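Crichton Robotics Club: Questions We Keep Getting

Is this a class or a club?
A club. You get no credit, and the school's website still lists us under electives, which is wrong. We meet from September until the spring showcase.

Will my kid learn to build a robot?
Maybe. Most students spend the first term on one arm joint and a lot of cable. If you were sold on walking machines by the Jovine flyer, please read it again. It promises "exposure."

What does it cost?
Dues are $72 for the year. The Guro Cup entry is another $112 per team, and I am not convinced it's worth it. You can skip the cup and stay in the club.

Do the robots run by themselves?
Sometimes, for short stretches. The Honon project is our two-arm setup, and its team logged 600 practice runs last year. They reported a 91 percent success rate. I asked what counted as a success and got three different answers, so take that number the way I do.

Why do they spend so long on tiny parts?
Small parts show up bad calibration fast. A foam block forgives almost anything. I still think the team should write down its failures before it moves on to a harder task, and so far the failure log is mostly blank pages.
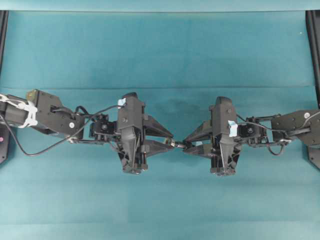
The two grippers, nearly tip to tip over the cloth.

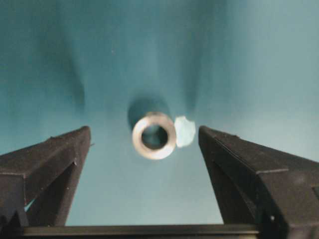
Can a student join in the middle of the year?
Students can join up to the winter break. After that the teams are set for the cup, and a newcomer mostly ends up watching. Dues are the same whenever you start.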